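October, notebook, late afternoon

Reran the mug task with the Omero policy after Trí's retrain. His summary says 35 attempts with 18 clean picks, and he calls that a win over the last checkpoint. I'm not convinced. The old checkpoint was scored by Clodagh with looser rules (any lift counted), so the two numbers don't compare.
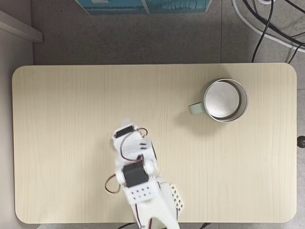
The success rate bothers me less than where the failures sit. Trí blames the grasp head. I think it's the approach, and I'd like somebody to try to talk me out of it. In this top view the arm is reaching up the middle of the table, below and to the left of the mug, and the mint handle points left, back towards the centre. If the policy is really just going for the handle, a mug turned the other way should hurt it badly. We have hardly any of those among the 1363 training episodes.

Plan: same checkpoint, handle turned to the right, 10 attempts, Clodagh's rules and Trí's both written down for each one. Stamatia wants up to 18 if the servos stay cool.

Until that's done I'd rather we left the new figure out of the Grakell slides. Emerson disagrees. Ask Reijo.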